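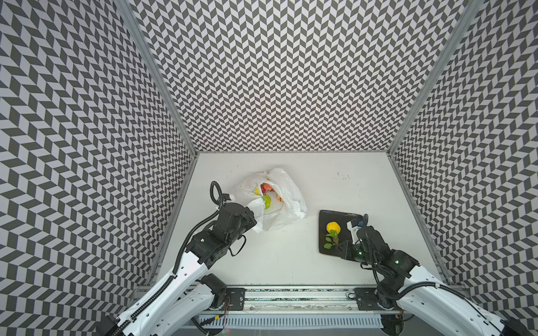 Was ich vom Tag der offenen Tür für die eigene Küche mitgenommen habe

Im Oktober war ich bei Skusta in Kollau, wo man einen Nachmittag lang zwei Roboterarmen beim Hantieren mit Obst und Tüten zuschauen durfte. Ich wollte 15 Minuten bleiben und stand nach nearly 74 immer noch an der Scheibe!

Platz schaffen, dann auspacken
Die Arbeitsfläche dort ist glatt, mattweiß und fast leer. Seitdem räume ich die Arbeitsplatte frei, bevor der Einkauf draufkommt, und siehe da – das Auspacken geht doppelt so flott.

Eine Hand an die Tüte
Ein Arm kümmert sich um die Plastiktüte, der andere um das, was auf den dunklen Teller gehört. Probiert das mal! Mit links den Henkel oder eine Falte festhalten, mit rechts hineingreifen. Dünne Tüten rutschen sonst gern mit, und die Pfirsiche kullern hinterher.

Heller Untergrund, dunkler Teller
Eine Zitrone auf Schiefergrau sieht man sofort, Kräuter auch. Ich sortiere jetzt alles, was bald weg muss, auf eine dunkle Platte neben der Spüle. Meine stammt von Golob und hat 4 Gummifüßchen, die man zum Spülen abziehen kann (vorher einweichen, sonst reißen sie ein).

Druckstellen vermeiden
Weiches Obst zuletzt in die Tüte und zuerst wieder heraus. Pfirsiche lege ich einzeln und mit dem Stielansatz nach unten hin. Äpfel kommen in eine eigene Schale, sie lassen die Nachbarn schneller reifen.

Kräuter
Zweige nie in der geschlossenen Tüte liegen lassen. Stiele frisch anschneiden, in ein feuchtes Küchentuch wickeln, ab ins Gemüsefach. Basilikum bleibt draußen im Wasserglas.

Tüten aufheben
Glatt streichen, längs falten, zum Dreieck einschlagen. In meine Schublade passt so ein ganzer Jahresvorrat.

Im Frühjahr soll es in Narkow wieder eine Vorführung geben, da fahre ich auf jeden Fall hin – und die Kinder kommen mit!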